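발표 메모: 손목 카메라만으로 물건을 세워 잡기
그레니아(Grenia) 팀 내부 세미나, 2018년 3월 5일
발표자: Gunārs Lūse

시작하기 전에

제 한국어가 아직 완전하지 않습니다. 그래서 이 메모는 말할 문장을 거의 그대로 적었습니다. 발음이 이상하면 바로 물어봐 주세요. 질문은 중간에 하셔도 괜찮습니다. 다만 수식에 대한 질문은 뒤로 미루고 싶습니다.

(물 마시기. 마이크 확인.)

슬라이드 1. 오늘의 질문

오늘 이야기할 것은 한 가지 질문입니다. 로봇이 가늘고 긴 물건을 잡고 있을 때, 손목에 있는 카메라 하나만 보고 그 물건의 기울기를 알 수 있는가?

외부 카메라를 쓰면 쉽다고 생각하는 분이 많습니다. 저도 처음에 그렇게 생각했습니다. 그런데 외부 카메라는 팔이 앞을 지나가면 물건을 보지 못합니다. 손목 카메라는 손가락과 같이 움직이므로 손가락 사이를 거의 항상 볼 수 있습니다. 대신 너무 가깝습니다. 물건의 전체가 보이지 않고, 가운데만 크게 보이는 경우가 많습니다.

우리는 이 문제를 "끝이 없는 물건 문제"라고 부릅니다. 위쪽 끝도 아래쪽 끝도 안 보이면, 윤곽선만으로는 물건이 손가락 사이에서 위로 미끄러졌는지 아래로 미끄러졌는지 구별하기가 매우 어렵습니다.

슬라이드 2. 이전 방법

이전 방법의 이름은 Adomaitis입니다. 이 방법은 윤곽선을 사용합니다. 배경에서 물건을 분리하고, 양쪽의 긴 선을 찾고, 그 선의 각도를 계산합니다. 각도는 꽤 잘 나옵니다. 문제는 두 가지입니다.

첫째, 그림자입니다. 책상 위의 그림자도 긴 선을 만듭니다. 조명이 한쪽에서 강하게 오면 프로그램이 그림자의 선을 물건의 선으로 착각합니다.

둘째, 길이 방향의 위치를 모릅니다. 이것은 앞에서 말한 문제입니다.

(여기서 천천히. 지난번 연습에서 이 부분이 너무 빨랐습니다.)

슬라이드 3. 우리 방법 Grella

Grella의 생각은 단순합니다. 윤곽선 대신 물건의 표면에 인쇄된 것을 봅니다. 글자, 기호, 버튼의 모양, 색. 우리 주변의 물건에는 표면에 무늬가 많이 있습니다. 무늬의 배열을 미리 저장해 두면, 일부만 보여도 그것이 전체의 어느 부분인지 찾을 수 있습니다.

글자를 읽는 것은 아닙니다. 이 점을 꼭 강조하고 싶습니다. 프로그램은 한자도 한글도 모릅니다. 흰 점들의 작은 무리가 어떤 간격으로 있는지만 비교합니다. 그러므로 언어가 바뀌어도 방법은 바뀌지 않습니다.

단계는 이렇습니다.

1) 물건을 한 번 평평하게 놓고 기준 영상을 만듭니다. 이 작업은 물건마다 한 번만 필요합니다.

2) 물건을 잡은 다음, 손목 영상에서 두 손가락 사이의 영역만 남깁니다. 손가락의 위치는 그리퍼의 벌어진 폭에서 계산합니다.

3) 남은 영역의 무늬를 기준 영상과 비교합니다. 비슷한 무늬가 여러 곳에 있으면 후보를 모두 남겨 둡니다.

4) 후보들의 순서를 검사합니다. 기준 영상에서 위에 있던 것은 손목 영상에서도 같은 순서로 나와야 합니다.

5) 마지막으로 각도와 길이 방향의 위치를 같이 계산합니다.

슬라이드 4. 왜 리모컨인가

시험 물건으로 텔레비전 리모컨을 골랐습니다. 길고, 단단하고, 버튼이 많습니다. 그리고 어려운 점도 하나 있습니다. 비슷한 버튼이 반복됩니다. 채널 버튼과 음량 버튼은 둘 다 넓은 막대 모양이고, 한쪽에 마이너스, 다른 쪽에 플러스가 있습니다. 사람은 "CH"와 "Vol"을 읽으면 끝이지만, 우리 프로그램은 읽지 않으므로 이 둘을 자주 혼동합니다.

다음 화면은 손목 카메라의 영상입니다. 검은 손가락 두 개가 리모컨의 아래쪽 절반 부근을 양옆에서 누르고 있고, 위와 아래 끝은 둘 다 영상 밖에 있습니다. 왼쪽의 그림자도 봐 주세요. Adomaitis에게는 이런 그림자가 제일 힘든 조건입니다.

(화면을 넘기고 잠시 기다리기. 가운데 방향 패드를 먼저 가리키고, 그다음 색 버튼 줄을 가리킬 것.)

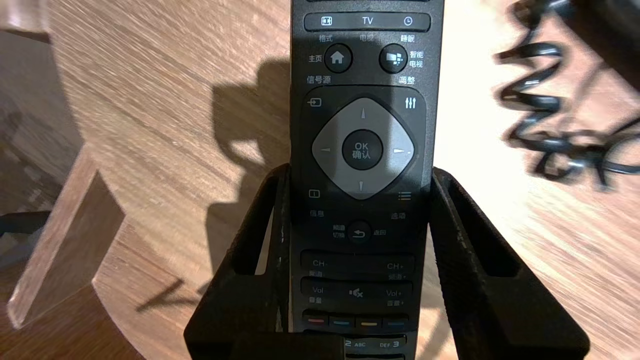
슬라이드 5. 기준점은 어떻게 정하는가

방금 본 물건에서 제일 좋은 기준점은 회색 마름모 모양의 방향 패드입니다. 크고, 주변과 밝기가 다르고, 그 안에 둥근 검은색 OK 버튼이 있습니다. 프로그램은 이것을 먼저 찾습니다.

하지만 방향 패드 하나로는 충분하지 않습니다. 마름모는 상하가 거의 대칭이어서 위아래를 뒤집어도 점수가 비슷합니다. 그래서 두 번째 기준점으로 색이 있는 버튼의 줄을 씁니다. 빨강, 파랑, 노랑, 파랑. 파란색이 두 번 나오지만 빨강이 한쪽 끝에 있으므로 방향을 알 수 있습니다. 이 줄이 패드의 어느 쪽에 있는가를 보면 위아래가 결정됩니다.

채널과 음량의 혼동은 4단계의 순서 검사로 해결합니다. 패드에서 색 버튼 쪽으로 내려갈 때 먼저 만나는 막대가 채널이고, 그다음이 음량입니다. 둘 중에서 하나만 보이면 아직 틀릴 수 있습니다. 이것은 우리 방법의 한계로 논문에도 적을 생각입니다.

슬라이드 6. 실험과 결과

실험은 Hotthorpe 실험실의 책상에서 했습니다. 잡기를 전부 900번 기록했습니다. 그중에서 물건이 처음부터 손가락에 제대로 들어가지 않은 17번은 따로 분류했습니다. 지운 것이 아니라 따로 분류했습니다. 원하시는 분은 그 기록도 볼 수 있습니다.

각도만 비교하면 Grella와 Adomaitis의 차이는 크지 않습니다. 그림자가 없는 조건에서는 Adomaitis가 조금 더 안정적인 때도 있었습니다. 이 사실을 숨기고 싶지 않습니다.

길이 방향의 위치에서는 차이가 분명합니다. Adomaitis는 이 값을 낼 수 없고, Grella의 오차는 보통 2밀리미터 안에 있었습니다. 기울기가 20도를 넘으면 오차가 빠르게 커집니다. 무늬가 한쪽으로 눌려서 작은 기호들이 서로 붙어 보이기 때문이라고 생각합니다. 확실한 증거는 아직 없습니다.

(여기서 그래프를 오래 보여 주기. 세로축의 단위를 꼭 말할 것.)

슬라이드 7. 실패한 경우

실패는 주로 세 종류였습니다.

강한 빛이 버튼 위에 반사되는 경우. 흰 기호와 흰 반사가 구별되지 않습니다.

손가락이 중요한 무늬를 가리는 경우. 잡는 위치를 조금만 바꾸면 되지만, 바꾸려면 한 번 놓았다가 다시 잡아야 합니다.

배경이 복잡한 경우. 우리는 손가락 사이만 남기지만, 손가락의 틀 안이 비어 있어서 그 사이로 책상이 보입니다. 나뭇결이 뚜렷하면 가끔 무늬로 계산됩니다. 지금은 틀 안쪽을 강제로 지우고 있습니다. 좋은 해결은 아니라고 생각합니다.

슬라이드 8. 다음에 할 일

첫째, 무늬가 없는 물건입니다. 볼펜이나 숟가락 같은 것에는 Grella를 쓸 수 없습니다. 윤곽선 방법과 합치는 것이 자연스럽지만, 어느 쪽을 언제 믿을지 정하는 규칙이 필요합니다.

둘째, 기준 영상 없이 시작하는 것입니다. 로봇이 물건을 돌려 보면서 스스로 기준을 만들 수 있으면 준비 시간이 많이 줄어듭니다. 3월 안에 작은 시험을 해 볼 계획입니다.

셋째, 버튼 누르기입니다. 위치를 정확하게 알면 다른 팔이 버튼을 누를 수 있습니다. 이 주제에 관심이 있는 분은 발표 후에 저에게 말해 주세요. 같이 할 사람을 찾고 있습니다.

예상 질문과 대답 준비

왜 글자 인식을 쓰지 않았나? 시험해 봤습니다. 기울어진 작은 글자에서 결과가 불안정했고, 물건마다 언어가 다릅니다. 순서 검사에 보조로 넣는 것은 가능하다고 봅니다.

손가락 힘은 측정했나? 이번에는 힘을 고정했습니다. 힘에 따른 미끄러짐은 다루지 않았습니다.

코드는 공개하나? 네. 정리가 끝나면 팀 서버에 올리겠습니다. 주석은 지금 영어와 라트비아어가 섞여 있어서 먼저 고쳐야 합니다.

(시간이 남으면 슬라이드 5로 돌아가서 순서 검사를 다시 설명하기. 시간이 부족하면 슬라이드 7은 첫 번째 경우만 말하기.)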